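Tokier Demonstration Cell — Set-up Guide for Host Sites
Version 2, revised July 18, 2020

Section 13. Open Days and Visitor Demonstrations

13.1 What this section covers

Use this section when the cell will be shown to people who do not work with it: open days, school visits, supplier tours, and walk-in demonstrations. It assumes that the arm is bolted down, that the controller has passed its start-up check, and that at least one operator on site has finished the basic training. If any of those is missing, go back to Section 3.

The demonstration has two parts. In the pen part, the arm carries a marker in the four-armed mount and moves it over the table next to a yellow cube. In the gripper part, the two-finger gripper approaches the cube, picks it up, and puts it down again. The tool has to be changed between parts. Plan your day so that you change it once, over lunch, and run the pen part in the morning.

The steps below were worked out at the Dorport site before its open day and then used again in the Hoàng room at Zistbridge. Where the two sites did something differently, a note says so.

CAUTION: Visitors stay behind the floor line whenever the arm has power. The operator keeps one hand free for the stop button during every run.

13.2 The day before

1. Clear the table and wipe it with a dry cloth. Do not use spray cleaner.

2. Turn on the lights you will use during the visit and leave the others off. Set the camera exposure with those lights and do not change it afterward.

3. Put one cube and one marker in the demo box. Keep spares under the bench. Only the cube and marker in use should be on the table.

4. Mark the visitor line on the floor with tape. Walk along it yourself and check that you can see the middle of the table from both ends.

5. Print the operator card (Appendix C) and clip it to the controller stand.

6. Run each part of the demonstration all the way through, with no one but the operator in the room. If a run stops with an error, write down the error code and look it up in Section 11 before you try again.

Note: Dorport printed 200 handouts and gave out 130. The rest were kept for the December visit. The handout file is on the shared drive in the same folder as this guide.

13.3 Fitting the marker

1. Press the stop button and wait for the arm light to go out.

2. Fit the four-armed mount to the end of the arm. Tighten the screws by hand first, then a quarter turn with the small driver.

3. Slide the marker into the center of the mount so that it points straight down. Leave the cap on for now.

4. Check the cables on both sides of the arm. They need enough slack for the full range of motion, so some droop is normal. A loop that drags on the table during a move is too long and has to be clipped back.

5. Release the stop button and jog the arm down slowly until the end of the marker just reaches the table. 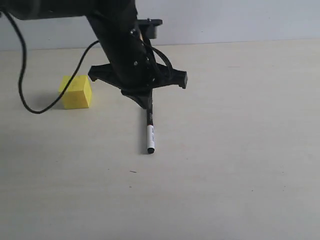

6. Save this height as the pen height. The controller asks you to confirm it. Press Yes once and wait for the tone.

7. Raise the arm, then run the pen program at the slow setting. Watch the cable on each side for the whole move. If it pulls tight at any point, stop, loosen the clip, and start again from step 5.

8. When the slow run is clean, run the program once at normal speed.

CAUTION: The pen height is good only for the marker that was used to set it. If you swap in a different marker, or take the same one out and put it back, set the height again. A marker that sits too low will be pushed into the table and can bend the mount.

If you want the arm to draw for the visitors, tape a sheet of paper to the table before step 5 and take the cap off after step 7. Check the cap is off before you start the program. Most groups are happy with a capped run, and it saves you changing paper between groups.

13.4 Setting out the table for the talk

Start every talk with the tool clear of the table. People who walk in while the arm is moving tend to stop at the door, and then the group behind them cannot get in.

1. Move the arm to its parked position.

2. Lay the marker on the table, left of center as seen from the visitor side, with its far end pointing at the wall.

3. Place the cube to the right of the marker and a little farther back. Leave a wide gap between them.

4. Bring the group in and let them come up to the line.

5. Give the short talk on the operator card. Hold up the marker and the cube when you get to them, then put them back.

6. Ask for questions before you power the arm, not after. It is hard to hear over the fan.
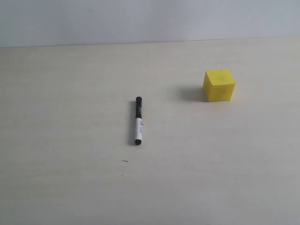 Hằng Hồ wrote after the Dorport day that the talk went better when she let the visitors guess which of the two things the arm would find harder to pick up. Most of them chose the cube. She would then tell them about the marker rolling when a finger touches it off center, and by that point the group was ready to watch the cube run closely. She asked for the question to be added to the operator card, and it is now line 4.

Note: At Zistbridge the talk was cut to half its length for the younger groups. The part about joint limits was dropped and was not missed.

13.5 Changing to the gripper

Allow more time for this than you think you need. The first change at Dorport took most of the lunch break.

1. Press the stop button and wait for the arm light to go out.

2. Take out the marker, put the cap on if it is off, and put it in the demo box.

3. Remove the four-armed mount. Put its screws in the tray marked MOUNT. The gripper screws are longer and go in the other tray.

4. Fit the gripper and plug in its cable and the wrist camera cable. Each plug fits only one way.

5. Look over both fingers. Small spots and light wear on the surface do not matter. Replace a finger if the surface is torn or peeling near the tip.

6. Release the stop button. Select Gripper on the controller and wait until it reports that it is ready.

7. Open and close the fingers two times with nothing between them. The tips should meet evenly. A slight difference in height between the tips is allowed. If they cross or if one stops short, see Section 8.

8. Leave the fingers closed and open the wrist camera view on the large screen.

13.6 Placing the cube

The gripper program looks for the cube in the wrist camera view before it moves. You have some freedom in where you put it, and a visitor may be allowed to choose the spot if the arm is stopped.

1. With the arm stopped, put the cube on the table so that one face is toward the arm. Small turns to either side are fine.

2. Step back and look at the screen. You should see the whole cube, with the back edge of the table behind it.

3. Check for shadow. A soft shadow on one side of the cube causes no trouble. A hard shadow with a sharp edge sometimes does, and the fix is to turn off the lamp that makes it.

4. Check that the fingertips do not cover any part of the cube on screen. If they do, move the cube, not the arm.
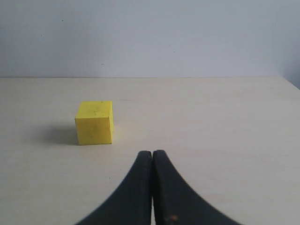 Wrist camera view: fingers closed, cube ahead and to the left.

Scuffs and pencil marks on the cube do not stop the program from finding it. Neither do small specks on the table. Do not stick labels on the cube or draw arrows on it to help visitors follow the motion. Dorport tried this, and the program lost the cube on every run until the label came off.

CAUTION: If a visitor places the cube, the stop button must be pressed in before they cross the line and stay in until they are back behind it. Say out loud that the arm is stopped. Say out loud when it is live again.

13.7 Running the gripper part

1. Ask everyone to step back behind the line.

2. Release the stop button.

3. Select the cube program and press Start. The arm moves to the viewing position and pauses. The pause is there so you can talk; use it to point out the cube and the fingertips on the large screen.

4. Press Continue. The fingers open, the arm comes down over the cube, and the fingers close.

5. Let the arm lift the cube and put it back. Do not talk over this part. People want to watch it.

6. When the arm has returned to the viewing position, wait for the tone before you touch anything.

7. If the group wants a second run, check the screen again as in 13.6 and start over from step 3.

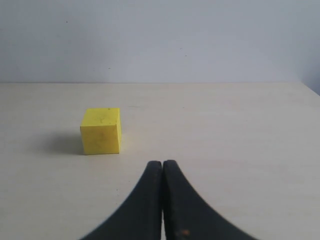
13.8 If a run goes wrong in front of visitors

It will happen at some point in the day. Dariusz Borkowska ran the afternoon at Zistbridge and kept a list of what went wrong. The first three entries below come from it.

The arm pauses and does not continue. The program has not found the cube. Stop the arm, turn the cube so a face is toward the gripper, and start again.

The fingers close beside the cube. The camera cable may be loose. Press the stop button, reseat the plug, and run the program once at the slow setting with the group still behind the line.

The large screen goes blank but the arm keeps moving. Let the run finish. The screen is a copy of the camera view and the arm does not depend on it.

The marker slips in the mount. Stop the run. Refit the marker and set the pen height again as in 13.3.

Tell the group what you are doing while you do it. If the same fault comes up two times in a row, end the demonstration, park the arm, and move on to the questions.

13.9 Closing down

1. Park the arm and press the stop button.

2. Put the cube and marker back in the demo box.

3. Switch off the controller, then the large screen.

4. Fill in the run sheet: number of groups, number of runs, error codes, and anything a visitor asked that you could not answer.

5. Leave the floor tape in place if there is another visit within the week. Otherwise pull it up the same day; it leaves glue on the floor if it stays down.

Send the run sheet to the address on the back of the operator card. For tool storage, see Section 14.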